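Lecture 2 notes: Can a machine put the groceries away yet?

Jade Hawthorne
Posted 2023-08-10

Housekeeping first. Homework goes to Hye-jin Shim, who is grading this unit. If you missed lab sign-up, email her and please don't email me, I will only forward it to her and lose your attachment on the way.

OK, so last time I asked you to write down one chore you did that morning and break it into steps. Lots of you picked dishes, a few picked laundry, and most of you wrote something like "open cabinet, take thing, close cabinet." Three steps! I love the optimism. Today was mostly me making those three steps longer.

Take the cabinet. Before the hand touches anything, the arm has to get somewhere useful, and the body behind the arm has to be standing in a spot where the elbow won't run out of room. You do this without thinking – you shuffle half a step left and reach. A robot needs a guess about where the door is and which way it swings, plus a hand pose that can work once it gets there.

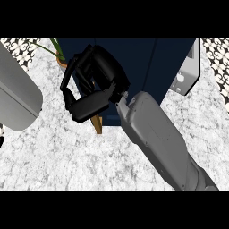

Fig. 1. Simulated robot, right hand in front of the cabinet doors.

We work in simulation for this unit. It's cheap, nothing breaks, and you can run the same reach 200 times while you eat lunch. The catch is that simulated contact is only as good as the numbers you feed it. Friction is the usual troublemaker. I told the story in class about my old job at Stellemport, where we had a door-opening routine that looked gorgeous on screen and then slid right off the handle in the real kitchen. We ended up logging 973 real attempts before anyone would let us demo it (and I still don't like that door).

Now the second step, "take thing." Bottles are a favorite in this field for a good reason: they stand up, they have a nice middle to grab, and most of them will put up with a bit of a squeeze. But tall and narrow also means tippy. Come in a little crooked and one finger touches before the other, and the bottle goes over. 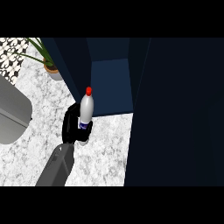
And holding something is only the halfway point of the chore. You still have to put it somewhere, which means knowing where the bottom of the object is in relation to the shelf, letting go gently, and backing the fingers out without dragging the thing along with you. Half of the failures I've watched over the years came on the way out. Keep that in mind when you write your scoring rules for the lab – decide what counts as done before you run anything, or you'll talk yourself into a success. I've done it. Everyone in my old group did it.

So, can they do chores yet? My answer in class was "some of them, slowly, in a room they've seen before." Someone in the back asked about shop floors, and there the picture is rosier. A place like a packing line can fix the lighting, the shelf height and the bottle. Your kitchen does none of that for you.

For next time: read the Lunach handout, sections 1 and 2, and redo your chore breakdown with at least one thing that could go wrong at each step. Pravell people, your lab slot moved to October, check the sheet.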